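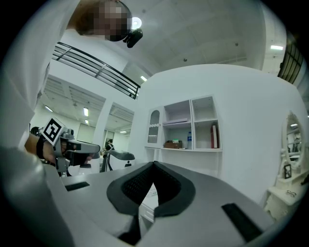 By the Features Desk
1,809 shares

I learned to love slow trains in January, mostly by missing the fast one. The local out of Birnley stops everywhere (and I mean everywhere!), so I bought a bun and gave in. 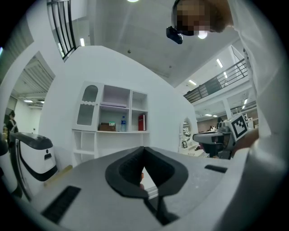

STISACH, March 8, 2018 – I'm back, and it's still chilly on the platform. The ride from Lins takes two hours, long enough for a nap and most of a paperback. I did both, then ate my sandwich way too early.
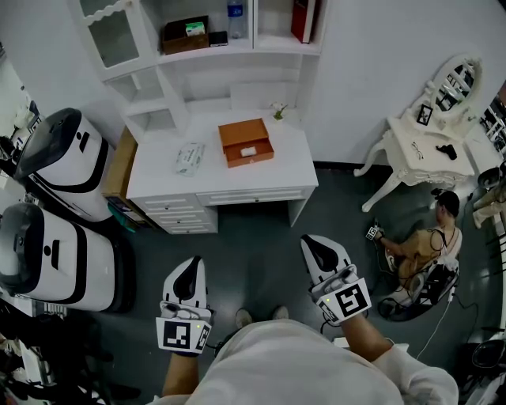
Where to get off

Try Ferko. The station cafe does a great plum cake, and the next train isn't for ages, so have seconds.

2 comments

Sign up for our newsletter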